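Subject: Re: Cukitz two-arm kit, gripper fingers
Date: February 14, 2019

> We are looking at the Cukitz kit for tabletop pick and place. Memia quotes
> 371 per spare finger set and Grarton has not answered. Does the pointed
> finger hold up on small parts, or should we order the flat one?

We have run the kit with the pointed fingers since October. They are fine on caps and thin card. On smooth round parts the contact patch is too small and the part rotates in the grip. Holzer sells a rubber sleeve that helps – order 2 sets, they wear.

Arms are mounted on opposite sides of the table, facing in. Both reach the center, so set the keep-out zone before you run them together.

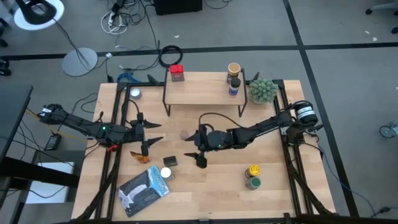 Can the two arms share one controller?
With firmware 868 or later, provided the command rate stays at 50 Hz per arm. Older firmware drops packets from the second arm and logs nothing.

On price, ask Memia for the bundle with the fingers included. The flat set is listed separately and the screws are a different length, so don't mix the bags.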